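How to Check a Powder Bed Print Before You Trust It

Every vendor brochure says metal parts come off the plate ready to use. I have yet to meet one that did. If you're taking delivery of laser-fused parts, from your own machine or from a shop like Homoveo, go through these steps before bolting anything together.

Step 1. Ask for the build record. You want the layer thickness, the powder lot and how many times that powder has been reused. "Within spec" is somebody's opinion. If the shop can't produce a lot number, stop there. 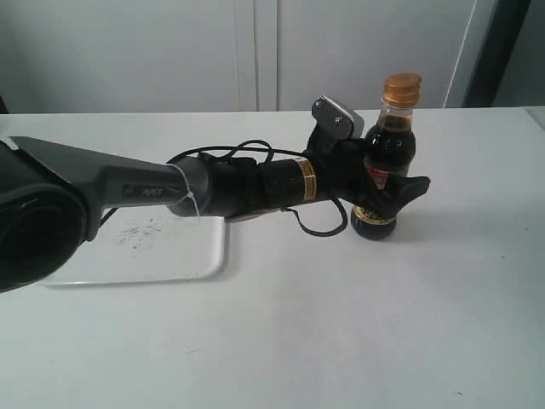
Firkcombe Additive Manufacturing Club

Step 2. Weigh the part. It's crude, but a part that comes in light against the CAD volume is telling you something. Blow out the internal channels first, then weigh it again. Our first manifold lost 8 grams of trapped powder the second time around, after we'd been assured it was clean.

Step 3. Look at the downward-facing surfaces. Anything shallower than 45 degrees that was built without supports will be rough, whatever the sales rep told you. Run a fingernail along it. Dross that catches a nail will catch a seal.

Step 4. Cut up a witness coupon. Order 4 with each build, two upright and two flat, and insist they stay on the plate through stress relief with the real parts. Section one, polish it, and look for pores at 104x or whatever your microscope gives you close to that. Round pores are usually gas. Jagged ones mean the layers didn't fuse, and I'd scrap the build.

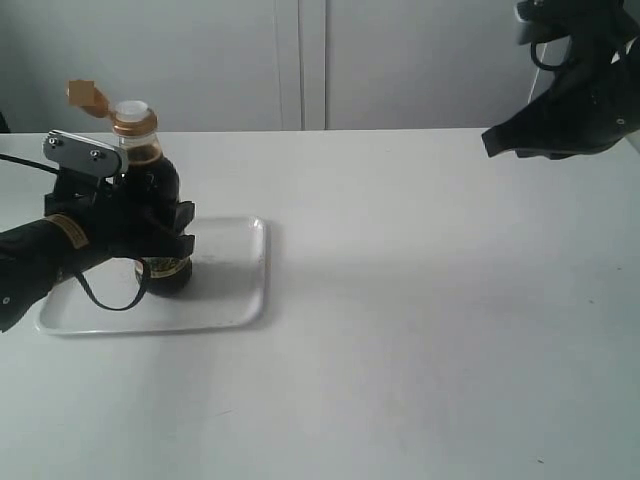
Don't let anyone talk you into skipping the flat coupons. Wian Mofokeng pulled both kinds for us in March and the two directions didn't agree, even though the data sheet listed a single strength figure for the alloy.

Step 5. Measure after the part is off the plate. Numbers taken while it's still attached are close to worthless, as thin walls move once they're cut free.

CT scanning is the usual answer to all of this. We were quoted some $2000 for one part, and the resolution on offer would have missed the pores we found with a saw and sandpaper. Get the voxel size in writing before you pay.

Corrections go to Karlijn Lambrechts. Bring data.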